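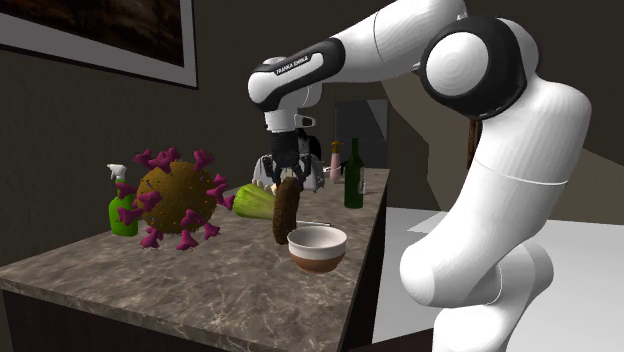
Filed under: Short Fiction, Work

The quote from Ikeck came in at 3:41 in the afternoon, and Faraji Langat printed it because he did not trust himself to read numbers on a screen. It was 2 pages. The arm was on the first page. Everything else was on the second.

"The second page costs more than the first," he said.

Tove Kárason did not look up. She was eating crackers over her keyboard. "It always does."

She had been buying equipment for Teneno for longer than he had worked anywhere. He had been there since January. The company made prepared meals for hospitals, and the plan was to put one arm in the Kernley kitchen by fall to move produce and clear counters between shifts. The plan was called Puma. Faraji had asked why and been told it was the next name on the list.

He read the second page out loud. Mounting pedestal. Spare fingers. Safety review. Software seat, per year. Training, per person, travel not included.

"What's a spare finger run?" Tove asked.

"372."

"Each or the pair?"

He looked. It didn't say.

"Write that down," she said. "What else doesn't it say?"

He went through it again with a pencil. It didn't say who paid for shipping if a part came back. It didn't say whether the software seat started on delivery or on signing. The service contract ran three years, and there was no price for the fourth.

"They leave the fourth off," Tove said. "By then it's bolted to your floor."

"So we ask for it."

"We ask for it in writing, and we ask before they know we like it."

Faraji did like it. He had spent most of the morning with the simulation, changing what was on the counter and running it again. He had wanted to tell somebody about it since lunch. He told her now, and she listened to all of it, which surprised him.

"Does the simulation come with the seat?" she said when he was done.

He checked. It was a separate line, near the bottom, in smaller type. The first month was free.

"When did your month start?"

"When I opened it."

"Okay." She brushed the crumbs into her hand and dropped them in the trash. "Then you have a month. Put every dumb thing you can think of on that counter. If it can't do the work there, we don't need the pedestal."

He wrote to Ikeck and asked four questions, then took out the sentence where he said how impressed he was. He read it over and took out "thank you so much" and put in "thanks."

Tove read it standing behind his chair. She reached past him and added a fifth question, about the fingers.

"Each or the pair," she said, and he hit send.

He still had the budget form to fill in. There was a box for the total and he left it blank. Under it was a box for expected useful life, and he sat looking at that one until she turned off the lights on her side of the room.

Last updated in January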